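Pen cup on the desk or in the drawer?

Trameletti wrote:
I share a big white table with Zyanya Palacios and we do not agree on pens. She wants all of them in the drawer. I would like to keep one cup on top. What do you do?

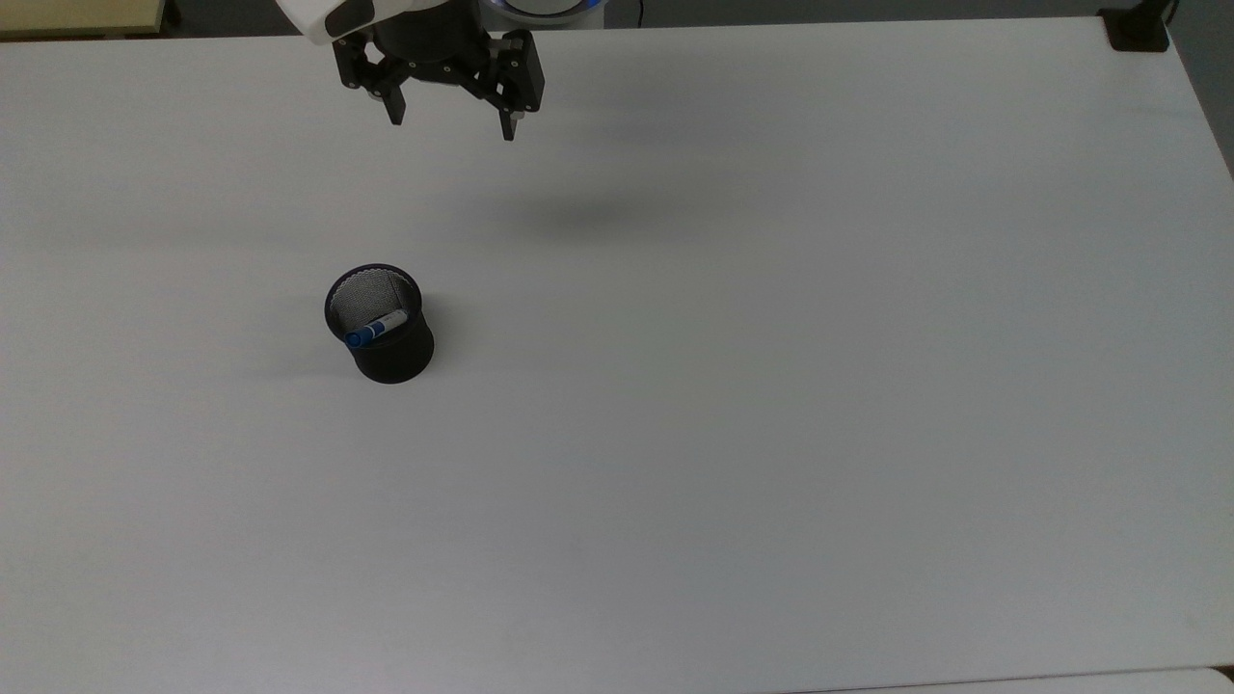
kernonmont_dw wrote:
Cup on top, always. In a drawer the pens roll to the back and you buy new ones. I ordered a box of 144 in November for this reason, and I am a little ashamed. Black metal mesh with a rolled rim is a good type, because you can see inside and dust does not hide.

Brorkico wrote:
I disagree about the dust. Mesh collects it in every small hole and you need a brush. Drawer with a divider, please.

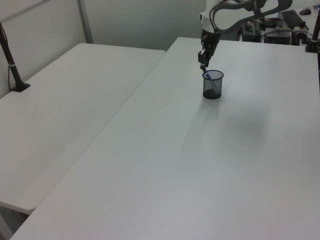 Reading time: 1 min

Trameletti wrote:
Thank you both. For me one blue pen, tip down in the cup, is enough for a table. Zyanya says it begins with one and ends with 200.

Brorkico wrote:
She is right. And tip up is better, so you see the color.

kernonmont_dw wrote:
Tip down, or you will have ink on your fingers. I wash my mesh cup under the tap and it takes one minute. No brush.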